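# Plarumness: a little dataset of wooden tabletops

Hi! I'm Houda Bennani, and this is the README for Plarumness, a collection of photos of wooden surfaces that I've been putting together in the evenings with a fair bit of help from Jordan Bramwell. Last updated 31 Oct 2019.

It started because I was refinishing our kitchen table and couldn't find decent pictures of ordinary wood grain. There are plenty of lovely studio scans out there, perfectly flat and evenly lit, but what I wanted was wood the way you see it when you're sitting at it with a cup of tea — a bit of glare, a bit of slope, the colour going warmer toward one side. So I started collecting my own, and then Jordan got interested and it got out of hand.

## What's in it

There are 2,593 photos at the moment, all in colour, sorted into 92 folders. One folder is one surface. Mostly they're tables and desks, plus some benches, a couple of shelves and one very patient breadboard (folder `breadboard_big`, my favourite).

Each folder has a small `notes.txt` with whatever we knew about the piece. Sometimes that's the finish and how old it is. Sometimes it just says "Jordan's aunt's, don't know". I've left the species line blank wherever we weren't sure, and please don't fill it in from the photos! Pale woods fool me constantly and I'd rather have a gap than a wrong label.

## How we describe the grain

Every photo gets one main grain tag:

- `straight`: lines that run more or less side by side
- `wavy`: lines that wander or ripple along their length
- `cathedral`: nested arches, one inside the next
- `mixed`: two of the above, both easy to see
- `unclear`: go on, you try

Then there's a tone tag (`pale`, `mid`, `dark`) and a yes/no for glare. I went back and forth on glare for ages. At first I was throwing out anything with a shiny streak, and then I realized I was throwing out half of what makes a finished tabletop look like one.

The pale ones with a bit of everything are what I like best. Creamy beige going slightly pink, honey-coloured stripes, a good set of arches near the middle and a whitish band of light straight across it. I'd tag that one `mixed`, `pale`, glare `yes`, and then sit there looking at it for far too long. 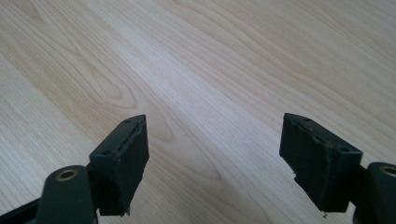

## Tagging quirks you should know about

Jordan and I tagged separately for the first 10 folders and then compared. We agreed nicely on tone and argued about everything else. Jordan calls nearly anything with a bend in it `wavy`, and I'm a bit too keen on `cathedral`. Where we couldn't settle it, the photo has `mixed` and both our initials in the `who` column.

Grain direction isn't tagged yet. It depends so much on where you're standing that I'm not convinced it's useful, but I'm happy to be talked around.

## Files

- `photos/` has the folders, one per surface
- `tags.csv` has one row per photo
- `flurano.py` makes contact sheets (Flurano is Jordan's name for it, don't ask me)
- `old/` is the first version of the tags, kept for anyone who was using them

If you open `tags.csv` in a spreadsheet, watch out for the notes column. I use commas a lot.

## Using it

Go ahead and use it for whatever you like, including paid work, as long as you mention Plarumness somewhere. Please don't repost the whole set as your own.

## Still to do

- Finish the notes for the 2 school desks
- Decide about grain direction
- Add some darker tables, as we're very heavy on pale stuff
- New batch in November, if the light in my kitchen co-operates

Found a wrong tag? Open an issue with the folder name and I'll have a look, usually on the weekend.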